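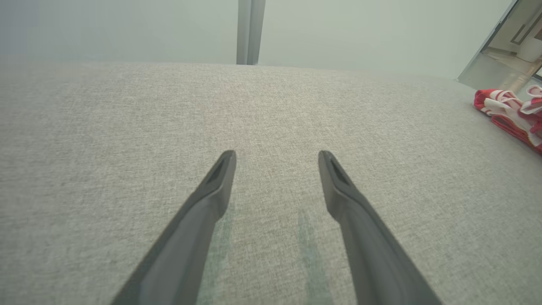 Call for Participants: Grip Fault Review, Household Fabrics Program

Brovholm Applied Robotics seeks participants for a paid review of unintended release faults in two-finger grippers. The review will run from October through December at the Zulevo test site. Applications are welcome from operators, technicians and members of the public who meet the conditions set out below.

Background

In August, the program suspended all cloth handling after a series of faults on the Prevurel arm. During a run of 964 pick attempts on upholstered surfaces, the fingers opened without a command on 10 occasions. In 7 of these the arm was already moving, and the item was dropped outside the marked work area. On one occasion an operator reached in to recover a dropped item before the arm had come to a full stop and received a bruise to the hand. The stop button was pressed and worked as intended. Medical treatment was not required.

An internal inquiry traced most of the faults to a position sensor that lost its reading when the fingers were held close to a soft surface for an extended time. The sensor has been replaced and the control software now brings the arm to a halt when a reading is lost. The inquiry also found that the written instructions for recovering a dropped item were unclear, and that operators had been following different habits on different shifts. The review is intended to test the revised instructions with people who did not take part in writing them.

What participants will do

Participants will attend four sessions of three hours each. In each session they will operate the arm by remote control over a flat upholstered surface, pick up and put down cloth items, and respond to faults introduced on purpose by the session lead. They will follow the revised recovery steps and record in writing any step that was hard to understand or slow to carry out. A short interview follows the final session.

The arm will run at reduced speed throughout. Participants may stop the arm or leave a session at any time - no reason need be given, and payment for that session will not be affected.
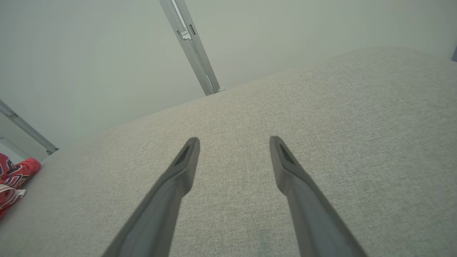

Aquino, commenting on the draft of this call, asked that it state plainly that the cause of two of the faults has not been found, and that applicants should know this before they sign anything. Brovholm accepts the point. The two cases remain open, and any finding made during the review will be shared with all participants in writing.

Who may apply

Applicants must be 18 or older, able to read instructions in English, and able to use both hands to work a controller. Earlier experience with robots is welcome but is not required. Employees who worked on the inquiry may not take part.

Payment and application

Participants receive $500 on completion of all four sessions, or a proportional amount if they attend fewer. Travel within the Zulevo area is reimbursed on presentation of receipts.

To apply, send a one-page letter stating your availability and any relevant experience to the Grip Fault Review office at Brovholm Applied Robotics. Applications close at 5 p.m. on the last working day of September. Selected applicants will be invited to a safety briefing, and attendance at the briefing is a condition of taking part.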